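Ginevra Negri and the art of the folded blanket

I'd been in Ginevra Negri's apartment for 15 minutes before she let me sit down. She wanted me to see the linen closet first — and okay, I get it now! I've never been so jealous of a shelf.

"I started in September, after my aunt's place got cleared out," she told me, pouring the coffee. "We had 11 blankets come out of one chest. Eleven! And every single one was rolled up like a sausage."

Ginevra used to fold for a living, at a bedding store called Antoniadis, and she still does it on the bed. Tables are too small, she says, and the floor is bad for her knees. She leaves the big plaid blanket on (the pink and green one, you can't miss it) and works on top of it.

"The stripes are my ruler," she said. "I put the top edge of the cloth along a green band, and then I've got a straight line to start from. Fleece wanders. You pat it and it goes somewhere else."

The lilac fleece is her favorite thing to practice on. It's a bit pilled by now and she won't hear a word about replacing it.
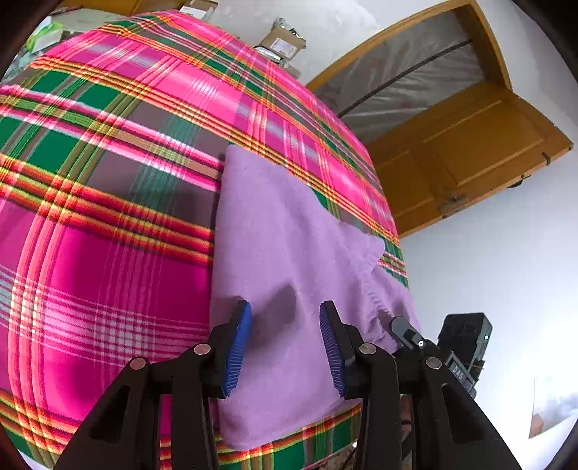 Corners first, or edges?

Edges, if you ask her sister-in-law Serena. Ginevra is firmly a corners person.

"Serena and I have had this argument 200 times," she said, laughing. "I turn a corner over, I look at how it lies, and if there's a crease under it I open it back up. She just folds in half and leans on it."

I tried both at home. I'm with Serena so far, but my stack does lean a little to the left.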